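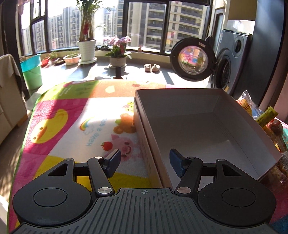
Gripper open, box still empty, snacks to the right.

2 min read
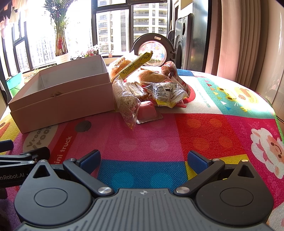
1 min read

Re: hand-held demos, snack packing

Flurina Moser wrote:
> Do the Hindach episodes start with the box in one fixed spot? Our Widmer policy stalls when it moves.

No. Box and pile both shift between episodes – the mat print makes that easy to check. We kept 600 demos after dropping any with a tracking loss over six frames. Jaws start open in all of them.

Try trimming the idle lead-in before you retrain. Ours ran to around 2 seconds, and the policy learned to wait. The Fidura loader has a flag for it, off by default.

Replay on the arm still overshoots on soft wrappers. I have no fix yet.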